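Chapter 3
Laying Out Work: Trays, Bins and the Order of the Bench

Learning outcomes

By the end of this chapter the learner should be able to:
describe the purpose of a lined parts tray;
prepare a bench for the sorting of small electrical parts;
place boards, wired parts and harnesses so that each can be picked up singly;
use the terms tray, bin, liner, harness and connector correctly.

Before starting, learners should have completed the safety checks in Chapter 2. Suggested study time is 11 hours, of which 3 are spent at the bench.

3.1 Introduction

Most faults blamed on poor assembly begin earlier, while the parts are still waiting to be used. A board is put down on top of a wire. A connector is pulled across the bench by its cable. Two parts of nearly the same size are dropped into one container, and the wrong one is fitted an hour later. None of these errors calls for great skill to prevent. They are prevented by a bench that has been set out before work begins.

The habit is an old one. In the repair trades, a worker would spread a cloth and set out the pieces in the order in which they came away from the machine. The cloth stopped small screws from rolling and made them easy to see. The lined tray used in the modern workshop does the same job, and can be carried from one bench to the next without disturbing what lies in it.

This chapter deals with the layout of parts before sorting. The sorting itself is treated in Chapter 4, and the labelling of finished bins in Chapter 5.

3.2 Terms used in this chapter

Tray. A shallow, open container with a raised rim, in which mixed parts are presented to the worker.

Liner. A sheet laid in the bottom of the tray. A pale, plain liner is preferred, as dark leads and small connectors show up clearly against it.

Bin. An open container into which parts are placed once they have been identified. Bins are set at the sides of the bench, within easy reach, and are checked before the first part is moved.

Harness. A group of wires gathered together so that they can be handled as one item. The wires in a light harness may be very thin and will form loops when laid down.

Lead. A wire attached to a part. A lead must never be used as a handle.

3.3 The working layout

The arrangement taught in this book places the tray in the middle of the bench and the bins to either side. The worker then has a short reach in each direction, and no part has to be carried over another bin to arrive at its own. The bench surface should be plain and light in colour. Tools not needed for the task are put away.

Within the tray, parts should be spread out with clear liner between them. The following points apply.

Circuit boards are laid flat, with the component side upwards. Boards of irregular outline are held by the edge.

Small cylindrical parts with leads tend to roll. They should be set down gently and left until they are still. A curved lead should be left in its natural bend and not pressed flat.

Harnesses take up more room than learners expect. They should be given the full width of the tray where possible, so that no loop lies across a board. If a harness has become tangled, it is lifted out and loosened before anything else is handled.

Senthil Kamath and Hermine Eberhard, who prepared the bench exercises for this edition, advise that a tray should never hold more than can be seen at a single glance. Where a batch contains 40 parts or more, it should be divided between several trays.

3.4 The layout in use

Study the tray and bins shown in Figures 3.1 and 3.2 before attempting Exercise 3A on page 69. Note the pale lining against which the parts are laid, and compare the space taken up by the wiring with that taken up by the board.
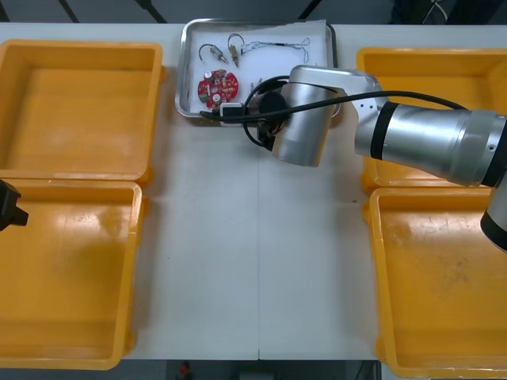
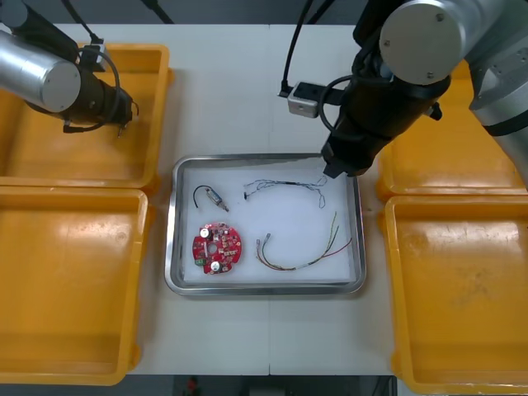 Figures 3.1 and 3.2. Metal tray with pale liner, holding a red circuit board and wired parts, with yellow to orange-yellow plastic bins at the sides of a white bench.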